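December 2020

Too tired to write this properly but if I leave it till tomorrow I'll lose half of it. So, quick.

Parade permit came through. Finally! Well, not parade, we're not allowed to say parade. "Stationary cultural observance with vehicles." City's wording. Means the cars drive past the community hall one at a time, windows up, and whoever's on the steps waves a flag and bows and that's our New Year. Haruna Sugiyama read the letter to me over the phone twice because I made her. Then she read the conditions. Masks, no food handed over by bare hand, no drumming after 3. Drumming is the whole thing for half these people but fine.

Association call at lunch. Forty minutes on whether both flags go up or just the one. Same fight as August. The older members want the Japanese flag on the left pole like it was at the old hall on Clandivier, the younger ones say who cares, put them both up, it's freezing. Somebody's grandson unmuted to say left from which side? Nobody had an answer. I wrote down "ask consulate" and moved us on.

Consulate sent greetings, a nice letter, no visitor this year obviously. They want it read out loud in both langauges. I said I'd do the English. Haruna does the Japanese, she has the voice for it, mine goes up at the end of every sentence like I'm asking permission. 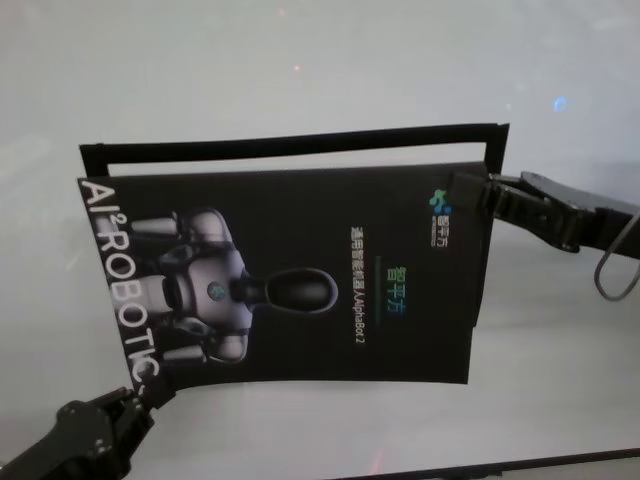

Money. 867 dollars in the fund after the hall insurance. Last year we had the dinner and the raffle and this year we have neither. Kawaguchi bakery is giving us mochi at cost, individually wrapped, which is kinder than they need to be when their own counter's been shut since spring. Gistetti, the printer, not so kind. Wants payment up front for the banner. I understand it. Still grumbled all the way back to the car.

Need to decide banner wording. Options so far:
Welcoming the New Year Together (we're not together)
Welcoming the New Year (fine, dull)
the kanji only (beautiful, and the city wants English too)

Going with fine and dull.

Called my mother after. She wanted to know would the mayor's office be sending anyone. I said a staffer maybe, in a car. She said in her day the mayor came and ate two bowls of soup and fell asleep at the head table. Different mayor every time she tells it. She wants to ride in the first car. I said Ma, you can ride in my car, and my car goes when it goes. Silence. So she'll be in the first car.

She asked about the coat too. Whether I'd be wearing the gray one. Yes. Not the brown? No. More silence.

Supper was rice and an egg standing up. Then back on email till nine.

The livestream. Ugh. Dremico is supposed to handle it, the setup they did for the obon thing in August dropped out all through the dancing and we had cousins in Osaka looking at a frozen shot of somebody's elbow. They swear it's sorted. Their guy says the stream can take 1,000 viewers at once. I told him we'd be thrilled with 40. He didn't laugh. I need to send him a running order and I don't have a running order.

Running order, rough, do not lose this:
cars line up on the school side, NOT the church side
flags up (both, I'm deciding, they can yell at me)
consulate letter, English then Japanese
one song, recorded
cars go through, mochi out the steps side with the tongs
drums, before 3!!
done, everybody home, no standing around in the lot
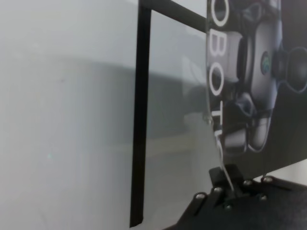 Still no one for the tongs. Haruna says her nephew but he's said yes to things before. Must call him direct. Also tape for the parking arrows, and the long extension cord, and ask if the church minds us using their outlet. They didn't mind in August but there was a different man then.

A thing I keep going over. Mrs. on the corner, I always blank on her last name, terrible, she stopped me by the mailboxes and asked was it still happening. I said yes sort of, in cars. She doesn't drive anymore. Hasn't since her eyes. Just nodded and said that's good dear, that's good for the children. And I stood there with my keys like an idiot and didn't offer. She lives by herself. But I can't put her in the car with my mother, not this year, can I. Windows down, her in the back, masks? Ma would say yes. The doctor would say no. Could route the cars down her street on the way in. It's one block over. Would need the city to sign off on the change and they took five weeks on the first one.

Going to ask anyway. Email them first thing, before the flag people get to me.

Feet cold. Forgot to move the laundry over again. Bed.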